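Does anybody need a folding method?

Nadhirah Latuheru has been teaching people to fold shirts since August, under the name Tarndale. A session costs 47 pounds. I went along expecting to be told that my drawers were a moral failing, and I asked her first what a person gets for the money.

"A shirt you can find again," she said.

Blue and white plaid, on the table. 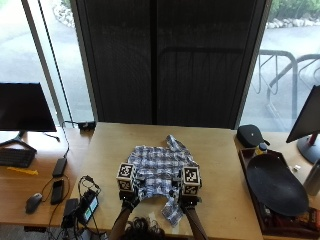
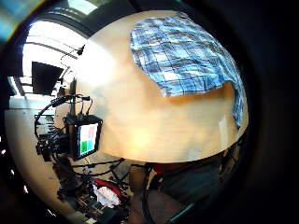
I pointed out that my mother taught me to fold for nothing. Latuheru didn't argue. "Then you don't need me. Plenty of people's mothers didn't."

Her method begins with the collar and keeps the buttons facing down. She claims it saves time. When I asked how much, she said she had never measured it, and I wish more people in her trade would admit as much. The leaflet is less modest. It promises "a calmer home", and she winced when I read it aloud. "Faizal wrote that."

Faizal Sinaga, her business partner, stands by it. He says 427 people have booked so far. How many still fold that way a month later? "We don't ring them up to check," he said.

I tried it at home on 2 shirts. One came out well. The other looked the way my shirts always look, and I hung it up.

Latuheru wasn't bothered when I told her. "Hanging is fine," she said. "I hang most of mine."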